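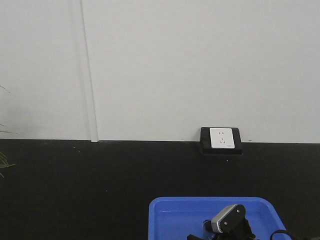
Open day demo, quick setup notes. Get in by 2, before the Undel group. Blue tray goes on the black top near the wall socket - keep the cable out of peoples way. Speed at 80, never 100.

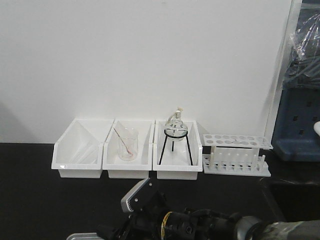 Mestix Notes, p. 2

Glassware next. One bin per item, beaker and flask apart. Run it slow once, then let visitors pick wich bin. 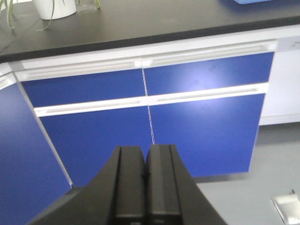
How long should one demo run take?
Two minutes. Longer and the crowd drifts off.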